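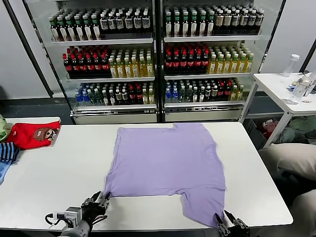 O que faz a Cavska?
Analisamos aquisições de empresas por conta de quem vai pagar por elas, ou de quem já pagou e quer saber o que comprou. Entregamos um parecer escrito, assinado, com as contas em anexo.

A Cavska foi fundada por Athina Chatzigeorgiou, depois de vários anos a preparar apresentações de fusões do lado de quem vende. Conhece bem o género: o mapa com setas, a página das sinergias, a palavra "estratégico" em todos os títulos. Continuamos a ler essas apresentações, agora com o lápis na mão.

Partimos do princípio de que o preço está errado. Às vezes não está, e nesse caso o parecer diz isso mesmo em poucas páginas. Do nosso arquivo constam 164 operações acompanhadas desde o anúncio. Em 89 delas, as poupanças prometidas deixaram de aparecer nos relatórios antes do segundo exercício completo. Ninguém as desmentiu, simplesmente saíram do quadro.

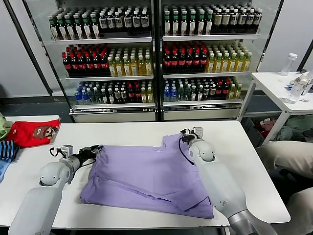 Uma integração costuma ser dada por concluída muito cedo, quase sempre em comunicado. Pedimos então os contratos de fornecimento, as duas tabelas salariais e a lista dos sistemas informáticos que continuam a correr em paralelo. O que encontramos parece-se bastante com a t-shirt lilás em cima da mesa branca: de longe é um retângulo, de perto tem vincos, camadas sobrepostas e uma aba dobrada ao canto. No caso da Jodix, a aba era um arrendamento de armazém que as duas partes julgavam ser da outra.

Trabalhámos também na venda da Gautier, em que recomendámos ao comprador que baixasse a oferta (não baixou), e na cisão da Jimmont, que acabou por se fazer em abril com metade do perímetro inicial. Contamos os dois casos porque os clientes autorizaram. Desconfie de quem só lhe mostra logótipos.

Somos 14 pessoas, quase todas vindas da auditoria ou da banca. Não recebemos comissão de sucesso - nunca vimos uma que melhorasse um parecer - e não aceitamos mandatos das duas partes na mesma operação, mesmo com as famosas "muralhas" internas, em que acreditamos pouco.
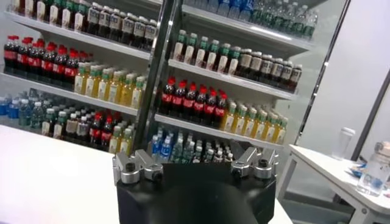 Quanto custa uma primeira análise?
A leitura preliminar custa 3000 euros, mais IVA, e inclui uma reunião com quem a escreveu. O trabalho completo é orçamentado depois, por escrito, e o valor não depende do fecho do negócio.

Os pedidos chegam-nos pelo formulário de contacto. Junte o memorando de venda, se já o tiver, e diga-nos quem o redigiu.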